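Week 4 handout: recording demonstrations with the hand-held gripper

The Brileck lab task this week is picking up a toothbrush and putting it in a holder. Each pair records 200 demonstrations. Move at a steady pace and keep the wrist camera pointed at the object – fast turns blur the video and the tracking gets lost.
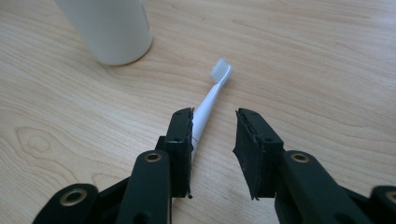
Fig. 2. Fingers open on either side of the toothbrush, white container at upper left.

Change the starting angle of the brush between runs. Last November's set had 281 runs, and some 18 were thrown out for bad tracking. Check the finger pads before you start and note any wear in the log. Remote-control recording on the Sekmont arm is covered next week.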